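4.2 Grasp point selection

The Clerham planner takes a cloth mask from the segmentation node and ranks candidate grasp points along the fold edges. Training used 213 demonstrations, resampled to a common rate by a script Rajeshwari Kulkarni wrote in November.

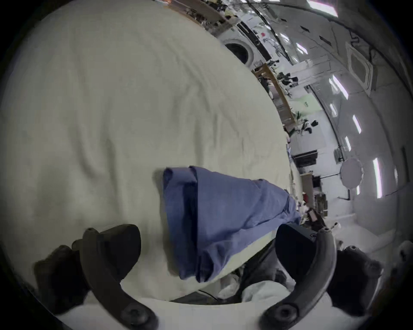
Candidates closer than 2 cm to the mask boundary are dropped before ranking. Blue cloth on a white sheet segments cleanly with a fixed color threshold; white on white does not, and for that case the learned mask is used.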